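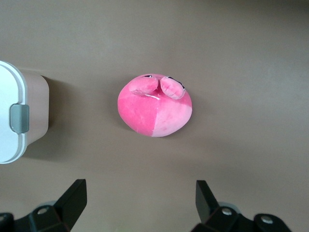 How a Robot Learns to Pick Things Up

A project report for readers ages 9 to 12, from the Kidari robot learning group

Picking up a toy takes you less than two seconds. You look at it, your hand goes out, your fingers close, and up it comes. You do not plan the steps. A robot has to work out every one of them, and each one is a number.

This page explains one way to teach a robot to do the job. It also reports what we found when we tried it.

What the robot has

The robot in this study is an arm with joints, a bit like your shoulder, elbow and wrist. At the end of the arm is a gripper. The gripper has two fingers. They move toward each other to close and away from each other to open. There is no thumb and no palm.

A small camera is fixed near the gripper. Wherever the gripper goes, the camera goes too. Engineers call this a wrist camera. A wrist camera gets a good close look at whatever is between the fingers, but it has a narrow view. If the arm turns away from a toy, the camera stops seeing the toy.

The robot does not see "a toy." It receives a grid of tiny colored dots called pixels. Each pixel is stored as three numbers: how much red, how much green and how much blue. A pink plush toy on a brown table is, to the robot, a patch of numbers of one kind with numbers of another kind all around it. A white lid nearby is a third kind. Finding out which patch matters is part of the learning.

Teaching by showing

There are two common ways to make a robot do something.

The first is to write rules. A rule might say: if there is a pink patch, move toward it. Rules work well when nothing changes. They fail when the toy is turned around, when the lamp is moved, or when something else pink is on the table. You would need a new rule for every change, and you would run out of time before you ran out of changes.

The second is to show the robot what to do. A person steers the arm by hand or with a controller and does the job while the computer records. It stores what the camera saw and how the arm moved, many times each second. One complete recording is called a demonstration.

We used the second way. Our full set has 2000 demonstrations. We named the set Ikow so that we would not have to keep writing "the full set."

What the computer does with them

The computer program that learns from the demonstrations is called a policy. That word usually means a plan for what to do, and the meaning is close. The policy takes in a camera picture and gives back a movement.

At first the policy is bad. Its movements are close to random. Training goes like this:

1. Give the policy a picture from a demonstration.
2. Ask it which way the arm should move.
3. Compare its answer with what the person did.
4. Change the policy by a very small amount so that its answer would be a little closer.
5. Do it again with another picture.

The difference between the policy's answer and the person's movement is called the error. Training makes the error smaller. It takes a great many repeats, and the arm does not move at all while this is going on. Training happens inside a computer. Ours ran overnight in a room down the hall.

The question we asked

Recording demonstrations is slow work. If 600 of them would do the job, there would be no need to record 2000. But we suspected that the number was only part of the answer, so we asked two things.

Does the robot do better with more demonstrations?

Does the robot do better when the demonstrations are different from each other?

To test the second question, we made two groups of the same size, with 600 demonstrations in each. In the first group, called Plain, the object always started in the same small area of the table, facing the same way. In the second group, called Mixed, the person moved and turned the object before every recording. Sometimes a food container or some other item was put on the table as well.

Keeping the groups the same size is important. If one group were bigger and also more mixed, we could not tell which of the two had helped. Scientists call this changing one thing at a time.

The test

After training we had three policies: one from Plain, one from Mixed and one from the whole Ikow set. Each policy got the same test. We placed objects in 14 spots on the table, and most of those spots were outside the small area used in Plain. A try counted as a success if the gripper lifted the object off the table and held it until the timer stopped. Touching it did not count. Pushing it across the table did not count either.

What we found

The Plain policy did well in the small area it had been trained on. In other spots it often went to the old area and closed its fingers on air. It had learned where the toy used to be. It had not learned to look.

The Mixed policy reached toward the object in nearly all the spots. It still dropped things, mostly soft ones. A soft toy changes shape when it is squeezed, and a grip that seems firm can slide off.

The Ikow policy was the best of the three, but it was only slightly better than Mixed. The jump from Plain to Mixed was much larger.

So the answer to both questions is yes, but the second yes is bigger.

What we do not know

We used one table and one arm. On a shiny table or a striped one, the results could be different. We also did not test objects you can see through, such as a clear cup. Those are hard for cameras, and we plan to try them in July.

Words to know

Demonstration: a recording of a person doing the job with the robot.
Error: the difference between the policy's answer and the person's movement.
Gripper: the part of the robot that holds things.
Pixel: one colored dot in a camera picture.
Policy: the program that turns pictures into movements.
Wrist camera: a camera fixed near the gripper.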